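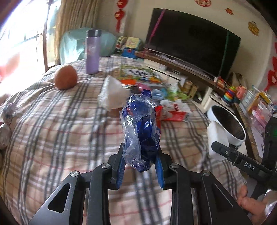 Welcome to the gallery, and thank you for stopping in. We have been meaning to put this page up since May, when Ashraf Alaoui pointed out (quite rightly) that anyone who asked what we do all day got a ten-minute speech from one of us and never once got to look at anything. So we'll try to keep the talking short, though if you know us you will already be smiling at that.

Our project is called Mivier, and it is a collection of examples of ordinary household handling: picking up, moving over, putting in, taking out, tidying away. A person does the job with a pair of hand-held grippers, the grippers record as they go, and the recordings become lessons for a learning system that will one day have to do the same jobs with an arm of its own. As of this writing we have 3173 examples that passed review, gathered in real homes with the furniture left where the family likes it. Jianguo Hou keeps the running total on a sheet of paper by the kettle and gets a little cross if anyone rounds it.

Bedroom tidying, two grippers

Blue pads closed on a blue package in crinkly clear wrap, with the second gripper coming in from the right. The bedspread is a plaid one, beige and grey with thin red lines, and it has a fruit, a lavender bottle, a picture book and a fair few other things on it, which is very much the kind of bed we hope for when we ring a doorbell.

A word about wrapping

Shengli Jia would like everyone to look at that clear plastic for a moment longer. Loose wrap catches the light and hides where the solid part of a thing begins, and a learner that has only met bare boxes tends to close its fingers too early or too wide. We now ask for wrapped goods at every home we visit, and people have been so generous with their cupboards! Crackers, soap, spare socks still in the packet — we take them all, and we give them all back.

Soft surfaces

A bed gives way when you press on it, and a table doesn't. For a long while we gathered nearly everything on tables, and when Xiuying Yan went through the early material she found that our first 501 examples had hardly a cushion or a blanket among them. She wrote us a very kind note about it, and then a second note that was a bit less kind, and bedrooms went on the list the next morning. A plaid cloth is especially welcome, as the stripes bend wherever the bed does and give the learner something to read the shape from.

Daylight and decorations

Bright window on one side, big dark television on the other, and a red Chinese knot hanging on the wall with red paper cuts near it. We don't draw curtains or take anything down. Rüdiger Fuchs, who looks after the lighting notes, used to go through a home switching lamps on and off until he was happy, and we have gently talked him out of it. Glare is part of living somewhere with windows, and a helper that can only find a bottle on a cloudy day isn't going to be much help to anybody.

Toys in the background

Look along the shelf and the cabinet side of the room and you'll spot a toy truck in white and red, and a ring stacker in rainbow colors. Homes with children's things in them are our favorites, I'll admit it. There is always so much to handle, in so many shapes, and small pieces teach a great deal about how to hold a thing without squashing it.

How a session goes

For those who have asked, a visit lasts 90 minutes, tea included, and we bring 2 people along. One handles and one keeps notes, and they swap over when wrists get tired (they do get tired, the grippers are heavier than they look after the first half hour). We start with whatever is already out. Later we may ask if we can borrow a few more items, and you are always free to say no to any of them. Each example is one small job from beginning to end, done at the pace you would do it at home on a morning with no hurry in it.

Dropped things stay in the collection, by the way. Xiuying tags them so the learner can tell a fumble from a good hold, and she is fond of a really good fumble. If a package slides off the bed, please don't dive for it — we'll pick it up with the gripper and that makes another example.

Taking part

We are looking for more homes in the Bristari neighborhood and out toward Qiu, and would love a few kitchens and laundry corners in particular. Nothing needs to be cleaned up beforehand. Before anything is added to the collection you get to look through the recordings from your own home, and you can ask for any of them to be left out.

Write to Ashraf through the contact page and tell him a bit about your rooms and which part of the day suits you. Mornings fill up first. He answers every message himself, usually at length, so do allow for that.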